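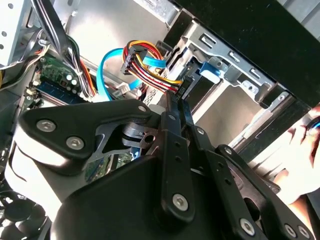

*Desktop computer, case open*

**Re: [celano-history] Where are we with the ledger?**

Corina, all,

Quick one before I go out, sorry for the mess. Answers in between.

> From: Corina Eberhard
>
> Hello everyone, I've been away most of August and have lost track of the ledger. Three questions. Is the 1940 volume finished or not? Which spelling rule did we settle on for the house names? And is the master copy still on the office computer, as Ketill told me he couldn't open it from home?

**The 1940 volume.** Nearly. Su-chen has typed up everything to page 120, which takes us to the end of the Cheng Street lodgers. After that the hand changes and gets horrible – same ink I think but someone in a great rush, half the surnames are just a capital and a wiggle. Tien-fu has the next lot. He's putting [?] after anything he isn't sure of, please do the same and don't guess. We had "Barrow" turned into "Barlow" all the way through the June entries last time and I'm still finding them.

The loose sheets tucked in the back are NOT part of it. They're coal receipts mostly. Lovely, but a seperate job, and they want flattening first. Back in their folder please, not in the ledger box.

**Spelling.** As written. Always as written. If the clerk put "Prornum Cottage" on one line and "Pronum Cott." on the next then that's what goes in column C, and the standard form goes in column D. I know it looks daft having both. But Ketill's search of the rate books only worked once we could see the odd versions, he found the laundry under a spelling none of us would have tried.

Dates the same, leave them how the clerk had them and put the tidy date alongside. Ditto marks – write the word out in full, but in square brackets so we know it was a ditto.

**The master copy.** Yes, it's still on the office desktop, and no, you can't get at it at the moment. Use the shared folder copy for reading only. Anything new goes in your own sheet with your initials in the file name, and I'll merge them all in one go. Please don't email me bits in the body of a message, I had one paragraph from Su-chen and two corrections to it from Tien-fu and got them in the wrong order. My fault, but still.

Ketill – was it the old format that stopped you, or the password? If it's the format I can save you another one. Let me know which version of the spreadsheet program you're on.

> Also, has anybody thought about the talk? I said I'd tell the library by the end of the month.

Thought about it, yes. Done anything, no. I'd like it to be about the lodgers and not the whole street, there's far too much otherwise. The Bolavov family would make a good half hour by themselves: the bakery, then the two sisters taking in the evacuees, then that row over the back gate that runs for pages. Corina would you do the bakery part? You've got the photographs and you know the daughter-in-law. I can do the gate. I'm rather fond of the gate.

Could you ask the library if we can have the room from 12 so there's time to put the boards up? And whether the screen is still that little one on the trolley. If so we need big print on the slides and no whole ledger pages, people at the back coudn't read a word last year.

One more thing. The chap who wrote in asking for a family back in 1568 – I've told him we hold nothing that early and to try the county record office. If he writes to any of you as well, same answer please.

Next batch of scans goes up tonight, after eight probably. Shout if you want pages, otherwise I'll just share them out in the usual order.

Must dash

Yen-ting

Yen-ting Tse
Celano Street History Group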